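Menine Bench Forum
Home | Forums | Perception | Planning | Control | Wiki | Search
Print this page | E-mail this page

Two arms, one planning scene: how are you all handling fixed pipes?

14 replies | 3 shares

kravn_builds
Posted September 5, 2024

Long post, sorry, I'm having a really good week with this and need to tell someone who cares!

We have a two-arm cell with a pipe structure standing in the middle and right of the workspace. Verticals, a horizontal run along the back, then a diagonal that climbs up the right side with tees on it. The planner has to treat all of that as fixed. The hand tools and the tray are supposed to be "soft" objects that perception can update.

Until April I was running both arms as two separate planning groups with a mutex on the shared region. It worked, in the sense that one arm stood around while the other did everything. Then I moved over to a single 12-joint group in Casen (grippers handled separately) and wow, what a difference. The arms overlap in time now. I had gotten so used to watching them take turns that I hit the stop the first time.

My trouble is the right arm. When the gripper works near the bottom of the tall pipe, the planner says start state in collision maybe one time in five. I padded the pipe meshes by 30 mm early on and I think that is biting me, because the upper left corner of the tray is right there too.

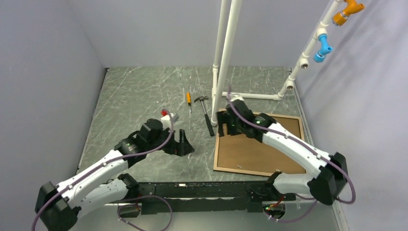
What I have tried so far

1. Dropping the padding on the vertical pipe only. Helps a lot, but then the smoother shaves corners and I get nervous.
2. Replacing the mesh with cylinders. Checks run faster, same failures.
3. Raising the attempt limit from 300 to 3,000. Please don't do this. It just fails slower.

What I'd like to know is whether people pad the obstacle or the robot. And does anyone model the cables? Mine are purple and draped over the wrists and forearms, and the planner has no idea they exist.

Kolbrún Ravn

----

spline_goblin
Reply 1

Pad the robot, leave the world alone. Link padding lets you go big on the elbow and forearm and tiny on the fingers. If you pad the world, you have told the fingers they can't go anywhere near the thing you want them to work next to.

Also good for you for getting off the mutex!! It took me a year.

----

tanner_q
Reply 2

Going to disagree with goblin a bit. Padding the robot is fine when you trust your world model. In a cell with two arms you now have padded arm A against padded arm B, so the gap gets charged twice. I keep the robots close to true size and put small padding on the fixed stuff, then add an allowed-collision entry for fingertip against tray only.

Which self-collision matrix are you using? If it was generated back when you had two groups, regenerate it. Mine carried over and had the left wrist and right forearm marked "never in contact", because they never were with the mutex on.

----

kravn_builds
Reply 3

Oh no. It is the old matrix. I'm going to go look at that right now.

----

kravn_builds
Reply 4

Yep! 107 disabled pairs, and a bunch of them go across the two arms. So the planner wasn't even checking left wrist against right forearm. That doesn't explain my false collisions but I'm very glad to know about it before somebody's gripper got bent. Thank you tanner_q.

----

mosswire
Reply 5

Cables: I hang a fat capsule off the forearm link and call it a day. You lose a little reach. The loop at the wrist is the part that matters, since it swings when the last joint spins, so I cap that joint's travel too. There is a cable plug-in for Trirnano that simulates the whole thing and it's beautiful, but I wouldn't put it in a planning loop.

----

spline_goblin
Reply 6

@tanner_q the gap only gets charged twice if you use the same padding for arm-to-arm checks. You can set those separately. I run zero between arms and let a distance cost keep them apart.

----

tanner_q
Reply 7

A cost is a suggestion. I want a constraint between two things that can each break the other. We have had this argument before and I still like you.

----

pell_grid
Reply 8

Has anyone asked about the perception side? "Start state in collision" one time in five smells like a jumping object pose to me. How is the tray getting into the scene? If the right forearm is over it, your plane fit sees only part of the rim and the rectangle will slide around. I'd log the tray pose with the arm parked and then with the arm over it, and compare.

----

kravn_builds
Reply 9

pell_grid you are a genius, this is it. I logged it over lunch. With the right arm parked, the tray pose sits still. With the arm over it, the estimate creeps toward the pipe, and sometimes the tray box grows up into the padded finger volume. All my padding fiddling was treating the wrong thing.

New plan: freeze the tray pose whenever either arm's projected silhouette overlaps it, and take updates again when it's clear. Same rule for the hammer. I put the new matrix in as well.

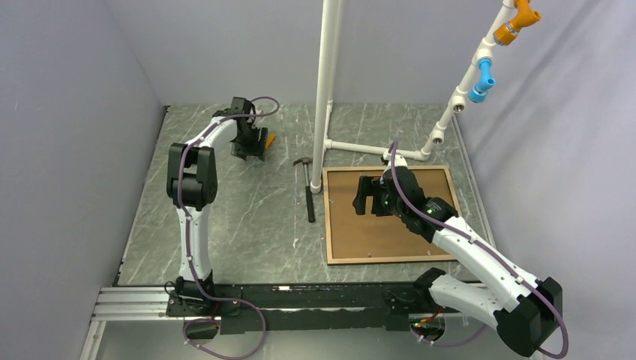

Right arm over the tray, left gripper toward the back. The hammer is between the arms.

I'm using this layout for the freeze test, with the right arm hiding part of the tray's right side.

----

pell_grid
Reply 10

Nice! One warning. If you freeze on silhouette overlap and the gripper then bumps the tray, you're planning against a stale pose. Put a timeout on it, or unfreeze on a force spike.

----

mosswire
Reply 11

Seconding the timeout. Tang has a freshness flag per object, if you're already using it for the scene graph.

----

kravn_builds
Reply 12

I am on Tang! Did not know about the flag. Reading the docs now. So what happens to a plan already in progress when an object goes stale, does it abort or finish the segment?

----

mosswire
Reply 13

Finishes the segment by default. You can change it in the executor settings. I left mine alone.

----

tanner_q
Reply 14

I'd abort. But post your numbers with the new matrix first, I'm curious what it costs you in planning time now that those cross-arm pairs are being checked again.

Print this page | E-mail this page
Back to Planning | Next thread | Top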